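Review: Steten cloth-grasping policy, wrist-camera release
Reviewed by Ximena Nava, 17/12/2020

Steten is a learned grasping method for limp textiles. It takes one wrist-camera view, scores candidate pinch points on the cloth, and closes a parallel gripper on the best one. The code comes from Isauro Hinojosa's group at Sturport, and the accompanying report covers towels and napkins only.

Installation took an afternoon. The default weights expect bare fingers, so we retrained the last layers on 2043 grasps with taped ones. The calibration script is poorly documented and fails without a message if the camera clock drifts.

We tested on a two-finger gripper over a white work surface, with a yellow microfiber towel as the main item.

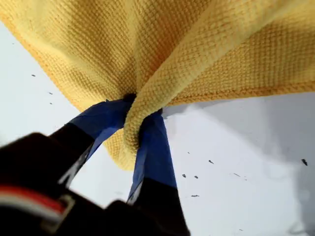
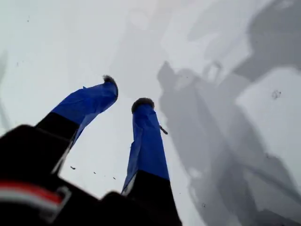

Over the full test set, the policy closed on fabric in 85 percent of first attempts. The Drollutgate baseline, which picks the highest point in a depth map, managed 70 percent on the same hardware. Most of the gain is on towels lying nearly flat, where depth gives little to work with. On crumpled towels the two methods are hard to tell apart.

Failures were mainly of two types. In the first, the fingers close above the cloth and come up with nothing, and the policy reports success anyway. In the second, it takes two layers at a fold, which spoils any later unfolding step. Hinojosa's report mentions the second type but gives no rate for it.

Lighting matters more than the report suggests. Turning off one overhead lamp cost 17 points on the flat set, and adding shadow augmentation recovered only part of that.

Recommended for labs already working on cloth with a wrist camera. Groups that need grasp verification should add their own check or wait for the Beltrán branch, due to be merged after December.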